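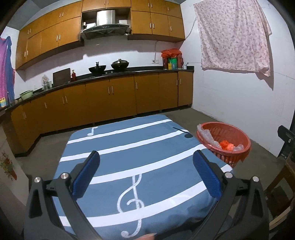
## Fabric storage boxes: your questions

Last update: June 15, 2022

**Can I put the box directly on a concrete floor?**

Yes, many of our customers do this in the kitchen. Please sweep the floor first, because small stones can make holes in the fabric at the bottom corners. If your floor becomes damp in winter, put a piece of cork or an old mat under the box.

**Which pattern is the one with the music notes?**

It is called Grurneck. The fabric is slate blue with broad white stripes, like the lines where music is written, and there is a large white treble clef on it. You will find also eighth notes, in white and in black. The position of the notes can be a little different from one box to another, as we cut the fabric from a long roll.

**How do I wash the cover?**

Take it off and wash it by hand in cool water with mild soap. Do not use bleach. Let it dry flat, and put it back only when it is fully dry. For a small stain a wet cloth is enough.

**The cover has wrinkles after washing. What can I do?**

Iron it from the inner side at low heat. The print does not like a hot iron.

**I keep my plastic bags in a round laundry basket. Is a closed box better?**

Both are good. A basket with holes in the rim is practical for clear bags and wrappers which you use every day, and you see quickly what is there. The box we recommend for things that should stay without dust, for example tablecloths or the baking forms you need twice in the year.

**Will it fit under my kitchen cabinets?**

Normally no. The space under lower cabinets is made for the kickboard and the feet, and it is too low. Leave the box beside the cabinets, with enough place to open the doors.

**Can I order only a new cover?**

Yes. Write to the Flokameck shop in Nondley and give the article number, for Grurneck it is 347. Covers are sent within 15 days. The sewing is done by the Omerović workshop, and they are closed for part of June.

**Can I return a box?**

You have 29 days, if the cover was not washed.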